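Dundura parallel gripper with blue linear rail: review after a season of cable tie work

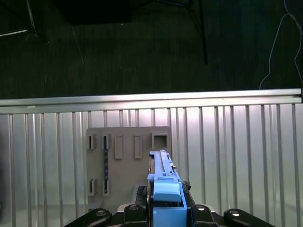 I bought the Dundura gripper to thread ties and flat strips through slotted boards, the kind that mount on an upright panel. It replaced an older Nitside unit that had worn jaws. The short version is that the Dundura is a good gripper with one fault that matters, and the fault is in how it behaves when it loses its position signal.

Setup took an afternoon. The mounting pattern matched my arm without an adapter, the manual is clear, and the setup program found the gripper on the first try. The stroke is long enough for the parts I handle. Grip force is set in plain steps from 0 to 251 and it repeats well. I settled on 200 for thin strips. Anything higher left marks on softer plastic.

For the first weeks it did its job. Pushing a thin strip through one slot and out the next is harder than it looks for a machine, and most of the missed insertions were my own fault – bad approach angles, a board mounted slightly out of square. Once I fixed those, the misses became rare.

The trouble started in January. Partway through an insertion the jaws closed further than commanded and kept pressing. The arm was still moving toward the board at the time. The strip buckled, one jaw tip caught the edge of a slot, and the board was pulled off its lower screws before I reached the stop button. No one was hurt. My hand had been in that space a few minutes earlier to straighten the board, with the arm paused and the gripper still powered, and I don't do that anymore.

The cause was the signal cable. Where it leaves the housing there is a short bend with no strain relief, and after enough wrist rotation one conductor had broken inside the jacket. It made contact in some positions and lost it in others. I would call that a wear item and replace it without complaint. What bothers me is the response. When the position reading drops out, the gripper holds the last value it had and goes on driving toward the target. It doesn't report an error until 240 milliseconds have passed. At the speed I was running, that was long enough to do the damage.

Dundura support answered the next morning and sent a new cable at no charge. They also pointed me to a setting called signal loss action, which ships as "hold last." Changing it to "stop and release torque" fixes the behavior. I tested it by pulling the connector at low speed with no part loaded, and the jaws went limp each time. The setting is on page 2 of the advanced menu and the quick start sheet doesn't mention it.

I have since added a Fleltov clip to take the load off the cable bend and tied the gripper fault output to the arm's stop circuit. The Lu controller I use has a spare input for this. If yours doesn't, plan for a relay.

Good: accurate stroke, repeatable force, easy mounting, quick support.
Bad: poor cable exit, unsafe default on signal loss, slow fault reporting.

I still use it every day. I would buy it again at this price, but change the signal loss setting before the first powered move, and cut power to the gripper before reaching in – pausing the arm is not enough.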